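Print this page | E-mail this page

Folding cell walk-round, Brodness, Sunday, May 12, 2024

1. Stop button — OK. Reached it from both sides without stretching.

2. Gripper screws — OK, both tight. I do these by hand now, which beats folding 91 hoodies a shift!

3. Zips and snagging — watch this one. Anything with a metal zip still gets a person standing by.

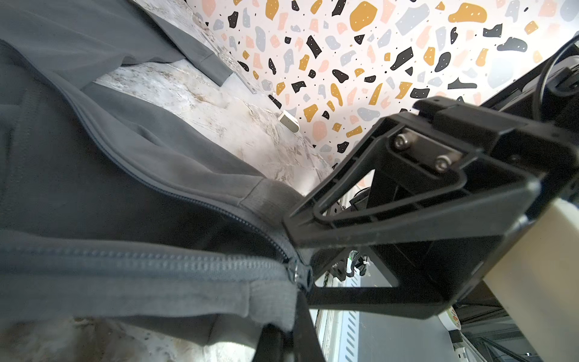 4. Job rota — needs work. We've gone from folding to minding, and my back's grateful, but minding is dull (sorry, Prodel) and we should swap every 28 minutes.

5. Finger pads — OK. Wipe at break, please, fluff builds up in the ridges.
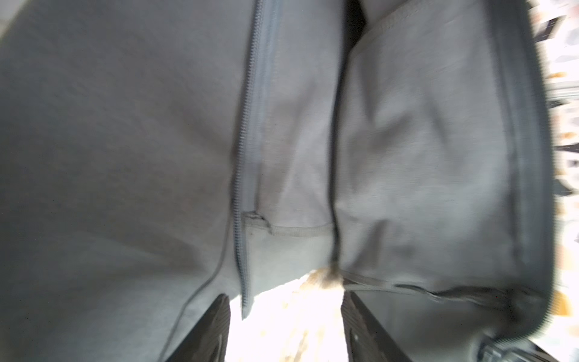 Item 5: ridged fingers holding grey zipped fabric.

6. Training — 3 of us still to do the Wako course. Booked for July.

E-mail to a colleague | Print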